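Home Recipes Baking Features Subscribe

Plum Season at Raserholm

The orchards at Raserholm start picking in July, and the Modetti bakery buys 300 crates. Most go into a plain plum cake.

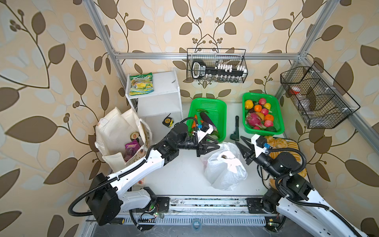 The Cake

Butter a pan, fill it with halved plums and pour the batter over. Kosa plums hold their shape. Prata plums are sweeter, so cut the sugar by 5 spoonfuls. 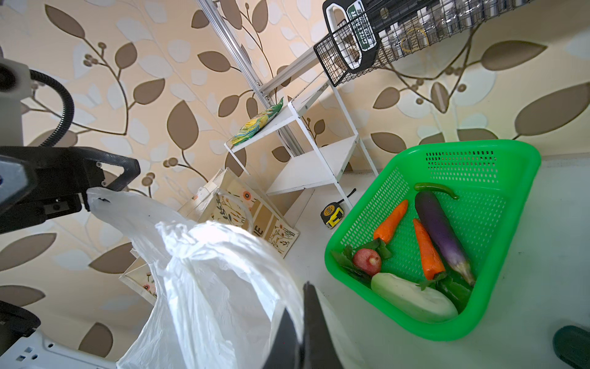
White plastic bag, held by the handle.

Bake until the top is brown, and let the cake sit
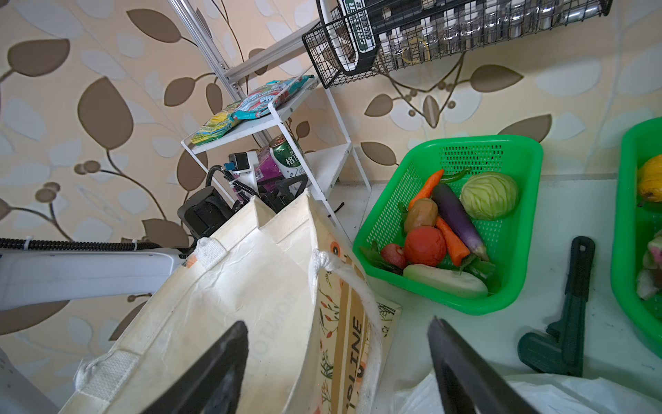
for an hour before cutting. It keeps for two days under a cloth.

Frozen plums work too, but drain them first.
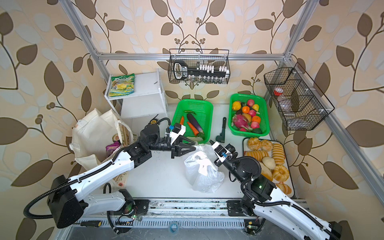 Issue 261

The bakery has sold it by the slice since 2000.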